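Teacher Placement at Pandska: A Conversation with Vimala Kamath

Pandska operates English conversation schools in 53 towns and cities, most of them within commuting distance of its regional office in Lorden. Vimala Kamath has directed teacher placement for the organization since the Grallow branch opened. She spoke with us in August, shortly before the fall intake.

Ms. Kamath described placement as the part of the hiring process that applicants understand least. "People assume we have one opening and are trying to fill it," she said. "We usually have several, and the branch managers have already told us what they need. A branch with many young learners asks for something different from a branch where the evening classes are full of office workers."

Applicants may list two preferred locations on their forms. The placement office received 548 applications for the current intake, and requests for Lorden far exceeded the positions there. Ms. Kamath said that preferences are read in every case, and that teachers who accept a smaller branch may request a transfer after their first contract year. 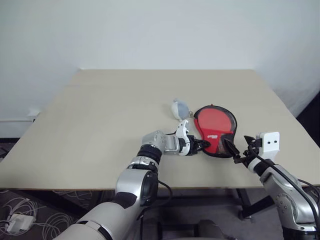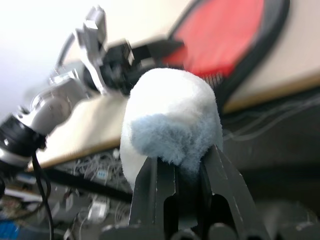

Can a new teacher be placed at the same branch as a spouse or partner?
Couples who are both hired are placed at the same branch or at branches within one hour of each other by train, provided that both applications state the request.

New teachers attend initial training in Lorden before reporting to their branches. The course is led by I-seul Seol, a former branch manager who joined the training department after several years at Grallow. Ms. Seol said that most of the first week is given to lesson timing and to the level check interview.

"The level check is where a student decides whether to enroll," Ms. Seol said. "A teacher who talks through the whole interview has learned very little about the student. We practice silence a good deal."

Housing is arranged by the regional office. Teachers pay their own rent and receive a travel allowance of up to 500 dollars toward the move. Ms. Kamath advised applicants to ask about apartment size and commuting time during the second interview, when the branch is normally known.

Applications for the spring intake are accepted through the Lorden office.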